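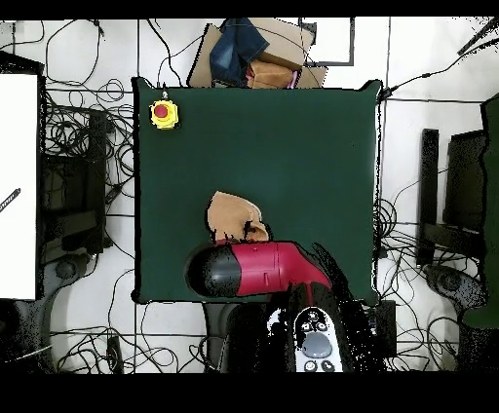

Figure 1. Bench 2, head view. Arm low over the surface, cloth on the felt, emergency stop at the upper left corner of the table.

Plillen Cloth Handling Set: README and recording rules

Maintainer: Nahom Tufa, Wirnesdale
Rules revision: 9
Last changed: Monday, March 27, 2023

1. Scope

This file covers the cloth handling recordings made on bench 2 at Wirnesdale. It states what is in the release, how an episode must be recorded, and which episodes are to be rejected. Rules for rigid objects are kept in the Disthorpe README and do not apply here.

"Must" marks a requirement. An episode that breaks one is removed. "Should" marks a preference, and a departure from it goes in the notes field.

2. Contents

episodes/ — 129 episodes, one folder each
meta/episodes.csv — episode number, operator code, task code, outcome, notes
meta/rejects.csv — 29 rejected episodes, with reason codes
calib/ — camera and arm calibration, one file per session

Rejected episodes are listed but their video is not shipped. Episode numbers are never reused, so gaps in the numbering are expected.

3. Bench rules

3.1 The emergency stop must be on the tabletop, within the operator's reach and outside the programmed path of the arm. It must be tested before the first episode of each session.

3.2 Only the task object and the emergency stop may be on the felt during an episode. Spare cloths and packaging go on the floor beyond the table.

3.3 Cables on the floor must be clear of the operator's standing position. They should be clear of the wheeled bases as well.

3.4 No one reaches over the felt while the arm is enabled. To reset the cloth, disable motion, wait for the status message, then reach in.

3.5 Speed must stay at or below the limit in the session file. Operators may lower the limit but not raise it.
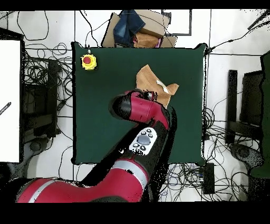
Figure 2. Gripper at the cloth, head view. White label on the upper right portion of the cloth.

4. Episode rules

4.1 The cloth must start crumpled. Drop it by hand; do not arrange it.

4.2 Contact force is limited in software. If the limit trips, stop the episode and enter code F2. Do not clear the fault and continue under the same episode number.

4.3 A sewn label may be visible or hidden at the start. Operators must not turn the cloth to show it. Earlier revisions allowed this, and the label ended up facing the camera far too often.

4.4 Outcome is entered by the operator at the end of the episode and checked later by a second person from the fixed view. Where the two disagree, the second entry stands and the first is kept in the notes. 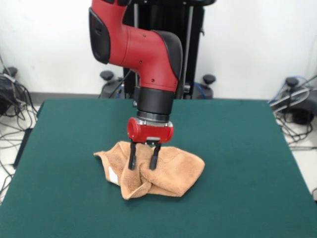
4.5 A grasp counts only if the cloth leaves the felt and stays held until the release command. Contact alone, or a pinch that drags the cloth across the surface, is entered as "no grasp". Partial lifts are entered as "partial" — see the open question in section 6.

5. Use

Training and evaluation splits are made by session. Do not split by episode within a session, as the same cloth is used throughout and results will look better than they are. The Sisay loader follows this by default.

6. Open questions

Whether "partial" should be divided by lift height. Proposals are due in April.
Whether 3.2 needs a minimum distance between the spare items and the table.

Corrections to this file go to the maintainer, with the episode number in the subject line.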